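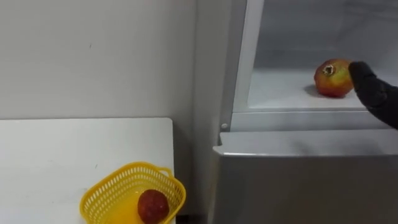 The kitchen corner, with the yellow basket on the table.

About us

Plandus is a small language school for adults. We teach English, Spanish and Irish in the evenings, and since last November also a beginner course in Armenian. We have 10 teachers, and most of them learned the language they teach as grown persons, so they remember well what is difficult.

How we started

The school was opened by Sharada Salian, who came to this town for a job at the Bolov printing works and did not find any evening class that finished after her shift. She asked the owner of the Ó Gríofa bakery if she could use the upstairs room when the shop was closed. The first group had six people and one textbook. They met at 7:30 in the evening, and many of them came directly from work and were hungry, so the lesson always began with bread from downstairs.

We stayed over the bakery for three years. Then the groups became too big for the stairs, and we moved to the second floor of the Fumesar building, where we are still today. We have four classrooms, a reading room and a kitchen. The library has 700 books, and students can borrow two at a time. Please write your name in the notebook near the door when you take one!

How we teach

Our groups are small, with a maximum of nine students. In the first month we speak more than we write. Grammar comes when the students begin to ask for it, and they always ask. We do not give grades, but there is a short talk with your teacher in the middle of the course and again at the end, where you can say what was too fast or too slow.

Every course has 37 lessons. This number surprises people. It is what remains when we take away the school holidays and the two weeks in summer when the building is closed.

The break

In the middle of each evening we stop for twenty minutes. Tea is free, and you may bring your own food. We ask that in the break you try to speak the language you are learning, also with people from other groups — even if it is only to ask for the sugar.

Who comes to us

Last year we had 196 students. Many work in the hospital or in the factories near the river, and some are retired and want to speak with their grandchildren abroad. You do not need a diploma or a test to join. If you are not sure about your level, come at 6:00 in the evening before any lesson and ask at the front desk for a short conversation with a teacher.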